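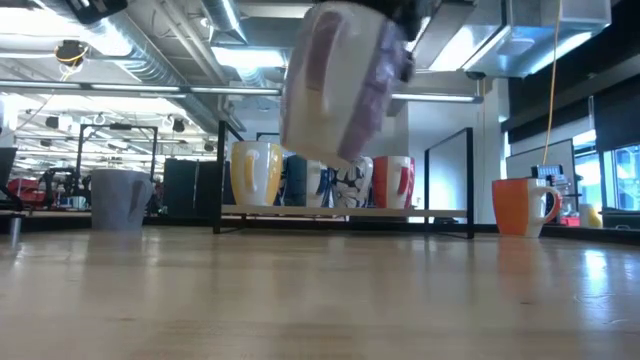 The shelf table at Flutholm: four mugs on the board, one in the air, two on the table.

If you have walked past the shelf table lately, you will have noticed that it no longer says good morning. The two arms have been on regular duty since February, lifting mugs off the tabletop and setting them on the board, and they do it with the social grace of a parking meter. We promised an update on project Stistunton once there was something to report, and there now is. Some of it is even flattering to Jonham.

For anyone in accounts who has been spared the detail, the job is this. Mugs come to the table in whatever order and whatever position they please. They need to end up on the rack, upright, so the checkers can look them over before packing. For years that was done by people, all day, and the people who did it have wrists that can forecast rain.

The arms have now shelved 3542 mugs. Of those, 127 had to be finished by a person, mostly because a mug was lying down and the gripper lost the argument with the handle. Management calls these "assists." The floor has another word, which the editor of this newsletter has been asked to leave out.

The handle is where most of the trouble lives. From over your shoulder a mug looks like the easiest object in the world. From down at the fingers it's mainly a rim with a stubby bit sticking out of one side, and the fingers have to come down around the rim without knocking the whole thing across the wood. One finger goes over the mug, the other stays outside. We have all seen a colleague take longer over a coffee than the arm does over this, but we have also seen the arm change its mind twice about a blue one.

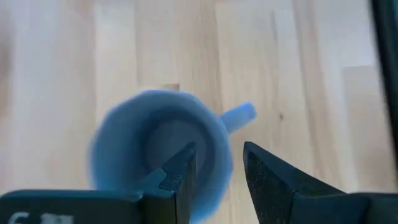 What happened to the shelf crew

Everyone is still here, which was the first question at the February meeting and also the second and third. Two people moved to checking, one went to glazing by request, and Duangjai Sukprasert stayed with the table as its full-time minder. Her old target was 800 mugs a shift. Her new target is that nothing ends up on the concrete.

"I used to go home with sore hands and a clear head," she told us. "Now my hands are fine and I dream about handles."

She would like it noted that minding is work. On a shift she sets out the mugs, watches both arms, steps in when one gets stuck, and writes down what it was stuck on. The notes go to the setup team, who make a change, and then the arms get stuck on something else. She puts the mugs out in a mess on purpose, with one on its side when she's feeling strict. She has strong views about lavender.

The pay question took longer than it should have. The minder's job was first graded the same as the shelf job, on the grounds that she would be "mostly watching." Duangjai invited the person who wrote that to come and mostly watch for a morning. The grade was changed before lunch.

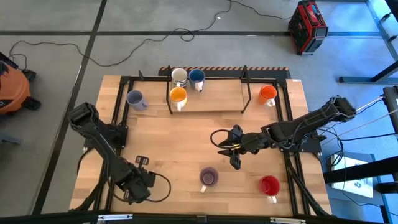
AROUND THE FLOOR

Some practical matters, as the table has grown a lot of equipment and not everyone has grown the matching habits.

Cables run across the floor on the far side. Please step over them and don't shove them out of the way with your foot. You know who you are, and so does the log.

Don't lean over the table to straighten a mug. We know it's crooked. The arms need to meet crooked mugs, and they don't look up to see whose elbow that is.

The mugs on the table are for the table. One of the yellow ones went missing for two days and came back with a tea stain.

Checkers have asked whether the arms can be made to sort by color. They can't yet, and the rack will go on looking like a yard sale. The setup team says this is next on the list, right after the lying-down problem, which was also next on the list in the spring.
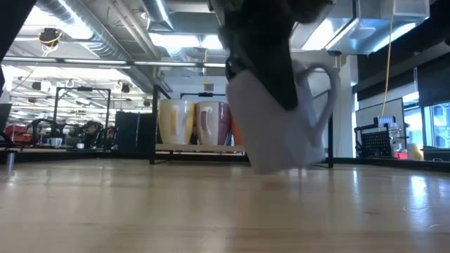
The speed question comes up every week, so we may as well deal with it. A good human shelver is still faster, and Duangjai can beat both arms together without putting down her sandwich. What the arms have is that they don't get tired in the last two hours, when most of our chips used to happen. The setup team would like to run another 200 mugs with the handles turned every possible way before anyone decides on a second table. If that table comes, it will need a second minder, and the job will be posted on the board by the time clock at the new grade. Training is with Duangjai. Bring your own mug.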